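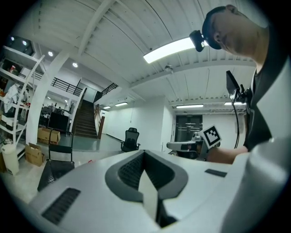
18/07/2019 — handheld grippers, two-hand sync

Best day on this in ages! The marker-tap trick works, and it's so simple I'm annoyed we spent June on the clock server.

Method, so Rónán can repeat it: start both grippers and the head camera in any order, hold the square marker on one gripper up to the other gripper's camera, then tap the two bodies together twice. The taps show up as spikes in both motion logs, and the marker gives us the relative pose at the same moment. Line up the spikes, done. No cables between the units, no countdown.

Ran 288 episodes through the new aligner. 233 locked on the first pass. Most of the rest were my fault — taps too soft, or me turning away before the marker had settled. Worst offset among the good ones was 15 ms, and I'd have been happy with double that.

Adoración trained the folding policy on 20 of the aligned episodes just to see, and the left hand has stopped arriving late. Tiny set, so no claims yet, but you should have seen her face when the hem came up level!

Still open:
Ceiling lights wash out the marker at steep angles. Try matte print.
Ruairí wants three taps. I think two is plenty, will check against the bad episodes.
Ask Aisling if the Horkau mount can tilt another few degrees.
Write up the tap protocol before the Grenoma visit in September.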